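Product Evaluation: Kramer 621 Adjustable Study Desk
Prepared by the Furniture and Fittings Review Office, Plirnora Libraries
11/03/2004

The Kramer 621 is a single-person study desk with a hand-cranked height adjustment, distributed in this region by Dodmont. It was assessed for use in the quiet reading areas of our branch libraries, where the existing fixed-height desks have been in service for many years and are due for replacement. The Folum carrel, already installed at two branches, served as the point of comparison.

Assembly
The desk is delivered in a single flat carton. The frame, crank housing and top are bolted together with the supplied hex key, and the instructions are adequate, although the diagram for the rear crossbar is printed the wrong way round and should be disregarded. Two staff members are required to turn the unit upright. Assembly of the first desk took 80 minutes and the second was completed in considerably less time. One carton was short a set of levelling feet; Dodmont supplied the missing parts by post without charge.

Work surface
The top is a pale grey laminate with a matte finish. It does not throw glare from overhead fluorescent tubes, a persistent complaint with the glossy Folum tops. Ballpoint ink was removed with a damp cloth. Permanent marker required methylated spirits and left a faint shadow. The front edge is rounded and comfortable for the forearms over a long sitting, but the rear edge is finished with a thin strip of banding that had begun to lift at one corner before the end of the trial. The defect was repaired with contact adhesive, and we would expect a desk in this price bracket to arrive with better edging.

Height adjustment
The crank is located beneath the right-hand side of the top and folds away when not in use. It turns smoothly and holds its position under load. Patrons using wheelchairs reported that the lowest settings were suitable for laptop work, and that knee clearance was satisfactory except directly under the crank housing. Left-handed patrons found the crank awkward, and no left-hand version is offered.
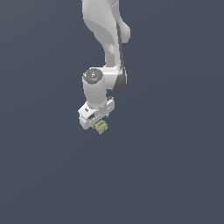

Can the desk be adjusted while books and a computer are on it?
Provided the load is reasonably centred, the top may be raised or lowered without clearing it, although open drink containers should be removed first.

Stability and noise
At sitting height the desk is steady and quiet. At its upper limit there is a noticeable sway from side to side when the user types heavily or erases with any vigour. Tightening the crossbar bolts reduced the movement but did not eliminate it. The crank emits a low ratcheting sound — acceptable in a general reading room, less so in an examination setting.

Storage and cabling
A shallow drawer is available at extra cost. It was judged too narrow for a standard ring binder and is not recommended. The cable tray, by contrast, is generous and may be removed for cleaning. The grommet cover is a loose press fit, and 3 of the covers went missing during the trial. Branches may wish to order spares with the initial purchase.

Warranty and supply
Dodmont quotes delivery in 32 days from receipt of order. The warranty covers the frame and crank mechanism but excludes the top and its edging, an exclusion we consider unfortunate in light of the fault described under Work surface.

Recommendation
The Kramer 621 is recommended for general reading areas and for accessible study places. It is not recommended for standing use over extended periods, nor for rooms in which examinations are held. Branches with the Folum carrel in good condition have no pressing reason to replace it — the Folum remains the more rigid unit and offers better visual privacy. Orders should be placed through the central purchasing desk by the end of March, quoting the colour required for the frame.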